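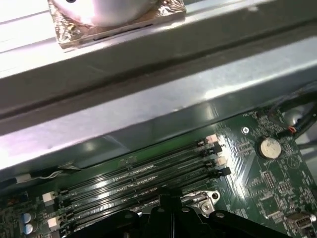 ## Fitting Memory in the Old Workshop PC

I've been putting off this little job since January, and now that the side panel is off I'm rather enjoying myself (old computers are such good company!). If you have never added memory before, please don't be nervous. It takes a few minutes and a steady thumb.

The board has four memory slots, all empty, with latches that alternate white and black down the right-hand ends. On many boards, the colors tell you which slots belong together as a pair, but makers don't all agree, so look it up in your manual before you buy or fit anything. Mine was in a drawer under a pile of Okar seed catalogs.

1. Shut the computer down, unplug it, and hold the power button in for a few seconds.
2. Touch bare metal on the case before you pick up a module. I do this every time I've wandered off for coffee, too.
3. Move any loose wires out of your way, gently, and leave them plugged in.
4. Open the latches on the slots you're going to use. Some slots only have a moving latch at one end.
5. Line up the notch in the module with the bump in the slot. If they don't match, turn the module around. If they still don't match, stop, you have the wrong type.
6. Press straight down on both ends until the latches close. It takes more push than you'd think!

Plug everything back in and check the total on the startup screen. If you get beeps and no picture, switch off, unplug, and seat the modules again before you start worrying about anything worse.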